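Home > Boards > Renting and Roommates > Neighbors and Noise

Topic: Upstairs neighbor's washer shakes my ceiling, landlord says it's "within normal use"

jhair_a
Posted in June, 9:12 pm

Second-floor apartment in a three-story building, wood floors, built sometime in the fifties. The tenant above me got a washing machine in the spring. It sits in what used to be a pantry, directly over my bedroom. When it gets to the spin cycle my light fixture rattles and the closet door works itself open.

I asked her about it and she was polite. She runs it after work, which means between 9:30 and 11 at night, four or five times a week. She has two kids so I get the number of loads. I asked the landlord and he wrote back that laundry is within normal use of the apartment and that the lease has quiet hours starting at 11.

I'm not looking to start a war. I want to know what fixes this in practice. Is it the machine, the floor, or the schedule? I have 100 dollars I'd be willing to put toward it myself if it means I can sleep at ten.

Jhair

polach_basement
9:40 pm

First question is whether the machine is level. Most of the banging washers I've dealt with were sitting on three feet. Put a hand on opposite corners and push. If it rocks, turn the foot down until it doesn't, then tighten the lock nut up against the cabinet. People skip the lock nut and it walks loose again in a month.

Second question is whether the shipping bolts are still in the back. If it's a front loader bought new, there are usually three or four bolts holding the drum still for transport. Leave those in and it will try to leave the building.

svenja_h
9:58 pm

Agree with checking the shipping bolts. My sister ran hers for half a year with them in. It was a Plimex, the narrow one, and she thought they were all that loud.

jhair_a
10:05 pm

It's a front loader, I know that much. I don't know if it was new. I'd have to ask to go up and look, and I've only talked to her once. Her husband is away a lot.

Walter E.
10:31 pm

I'm going to disagree with where this is heading. It isn't the downstairs tenant's job to go up and service the neighbor's appliance. If a machine shakes the ceiling of the unit below, the landlord should send somebody. He approved the hookup or he didn't. Find out which. If he never approved it then a washer over a bedroom on a fifties floor is his problem twice, once for the noise and once for the water.

Put it in writing. Dates, times, length. Don't offer money. Once you pay for it you've agreed it's your problem.

svenja_h
10:44 pm

Walter, that's fine if you want to be right. He wants to sleep. A letter takes weeks and then she knows it was him. A knock on the door and a wrench takes twenty minutes.

Walter E.
10:52 pm

And if the hose pops off two days after he touched it?

svenja_h
10:53 pm

He turns a foot. He doesn't touch the hose.

Walter E.
10:59 pm

You have to pull the machine out of a pantry to see the bolts. The hose moves when the machine moves. I managed a 24 unit building for eleven years and most of the floods I saw began with somebody moving something.

ytello
7:15 am

I was the upstairs person in this exact situation so I'll give you that side.

I had no idea. The machine sounded normal to me. Standing next to it you hear the motor and the water, you don't hear what it does to the room underneath. The man below me was mad for a long time before he said anything, and by the time he did say it he was already at the point of yelling. I would have changed the time the first week if he'd asked.

What worked for us was the schedule. I moved the sheets and towels to mornings. Those are the loads that clump up and bang. Shirts and kids' clothes didn't bother him at night. So it may not be every load. Ask her which ones she's running when it's bad.

Yesenia

jhair_a
7:48 am

That's useful, thank you. It is worse some nights than others. I had put it down to my mood.

Should I write down which nights? I don't want to be the guy with the log.

ytello
8:02 am

Write it down for yourself. You don't have to hand it to her.

Yolanda H.
12:20 pm

A few things on pads and floors, which I've been through in two apartments now.

Rubber feet, the little round cups you set under each corner, do something for a concrete floor and not much for a wood one. On wood the whole floor is moving along with the machine. The cups keep it from walking, so you lose the thumping against the wall, but the low hum stays.

A full mat under the whole machine did a bit more. Mine was dense recycled rubber, heavy enough that I had to drag it up the stairs. It came to 318 pesos back when I lived in Wustano, so I can't tell you what you'd pay where you are. Cut it a little larger than the machine.

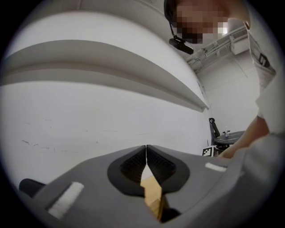
The biggest change came from a piece of thick plywood under the mat, wide enough to reach across several joists. It spreads the load out so one or two joists aren't doing all the bouncing. Screw nothing down. Plywood, then mat, then machine, then level it again from scratch, as the feet will settle differently on rubber. Check the level again after five or six loads.

If the pantry is narrow, measure first. With the board and the mat together you gain height, and mine then wouldn't slide under the shelf.

polach_basement
12:41 pm

Good post. I'd add that joist direction matters. If the machine sits in the middle of the span it's the worst place for it. Up against a bearing wall is the best. In a pantry you probably don't get a choice, but turning it or shifting it over even a foot toward the wall can be felt below.

Walter E.
1:15 pm

All of which is work on somebody else's apartment.

polach_basement
1:22 pm

It's a board and a mat, Walter.

Walter E.
1:30 pm

It's a board, a mat, pulling the machine out, disconnecting it if the hoses are short, lifting it, and putting it back. On a third floor. I'm not saying don't do it. I'm saying the landlord should be the one to do it, and his insurance should be the one covering it.

Yolanda H.
1:47 pm

I think Walter has a point about who does the lifting. When I did mine the landlord's handyman did it and I bought the materials. That was a fair split. I'd ask for that. Landlords say yes more easily to "can your guy spend an hour" than to "please solve this."

chambi_flats
3:36 pm

Check the spin speed before anybody buys lumber. Most machines let you turn it down. At the top setting everything in my place buzzed, and one step lower it didn't. Clothes come out a little damper and need longer on the rack. No cost at all.

Also load size. One bath mat alone in the drum is worse than a full load. It sticks to one side and the machine can't balance it.

svenja_h
3:50 pm

Yes to the bath mat. Or one pair of jeans.

gutterball
4:18 pm

Earplugs. 500 of them come in a tub. I've lived under a dance teacher, a treadmill and a baby. People live above you in an apartment and that's the deal. She's inside the quiet hours. I don't see what she did wrong.

jhair_a
4:40 pm

I didn't say she did anything wrong. Earplugs help with the sound but not with the bed shaking.

gutterball
4:44 pm

Move the bed?

jhair_a
4:51 pm

It's a small room. There's one wall it fits on.

ytello
5:30 pm

I'd still start with the knock on the door. Go at a time when the machine isn't running and she isn't cooking. Invite her down to hear it if she's willing, with one of her kids upstairs pressing start if they're old enough. My neighbor did that with me in the end and it took one spin cycle for me to understand what he was talking about. I was embarrassed.

jhair_a
9:26 pm, four days later

Update. I went up on a morning when I heard them getting home from the store. I told her about the light fixture and asked if she'd come down and listen. She came with her older son and we left her mother upstairs to start it.

She heard it. She apologized more than she needed to. The machine was used, bought from her cousin, so no shipping bolts, I asked. Her son is fifteen and he checked the rocking while I stood in the doorway. Back left foot was off the floor. He turned it down and did the nut. Walter, I touched nothing and nothing got pulled out.

She also turned the spin down one step and is going to try towels in the mornings. Last night I could hear it but the closet door stayed shut. The light still rattles a little.

I wrote to the landlord and asked if his guy could put in a board and a mat if I bought them. No answer yet.

polach_basement
9:41 pm

Rattle in the light could be the fixture itself. Turn the power off and snug the screws on the glass. Not too tight.

Walter E.
10:08 pm

Glad it's better. Keep a copy of the email to the landlord.

Yolanda H.
10:15 pm

Have the kid recheck that foot in a couple of weeks. If the landlord says yes, get the pantry measurements before you buy anything, including the height under the shelf and how far the door swings.

jhair_a
10:22 pm

There is a shelf. I'll ask her to measure it.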